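About us

Who we are

Divonitz is a small company for tile and grout work in kitchens, bathrooms and entrance halls. We repair old tiled walls, we clean and renew the joints between tiles, and when it is necessary we put new tiles. We are three people in the workshop and two more on the road, and we like that the customer knows each of us by name.

The company was started by Shuk-fan Poon together with her neighbor, Mr. Pavlović, who had the van. Before this she worked many years in a tile shop in Mididley, where customers came almost every day with one broken tile in the hand and asked for the same color. Mostly the shop could not help them, and they were sent home with a catalog. She started to keep old tiles from jobs where the owners did not want them anymore, first in her garage and later in a rented room behind the shop.

Today our store has 1384 tiles in 63 colors, sorted by size and then by color. Many are single pieces. If your tile is not made anymore, please send us a piece or bring it to the workshop, also if it is in parts. We will look for it and tell you the result, usually the same week.

How we work

First we visit you. The visit takes one hour and we ask you not to clean the wall specially for us, we prefer to see it as it is on a normal day. We knock on the tiles to hear which ones are hollow, and we look at the joints near the sink and in the corners, where problems usually start. After the visit you receive a written offer with a fixed price.

Old grout is taken out by hand where the tile is soft or thin. It is slower, and in the offer you will see the hours for it. For the new joints we mix small amounts, so that the color stays the same from the first row to the last. The color you can choose from our sample sticks – please look at them in daylight and also in the evening with the lamp on.

About white grout

Customers ask often if white grout is a good idea in a kitchen. Our opinion is yes, if you are ready to wipe it. With a pale tile it makes the wall look fresh, and the lines of the grid become part of the decoration. With gray grout the same wall is more quiet. Both are correct, it depends on what you like to look at every morning. 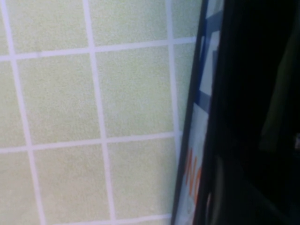
Pale green square tiles with white grout.

Visit the workshop

The workshop is open from Monday, 8 a.m., until the end of the week at noon. In February we are closed for the yearly sorting of the store. Parking is in the yard behind the building, on the left side, next to the Proton garage. Please ring the lower bell, the upper one is for the dentist.

For questions you can call or write to us in the contact form. Shuk-fan answers most of the messages herself in the evening.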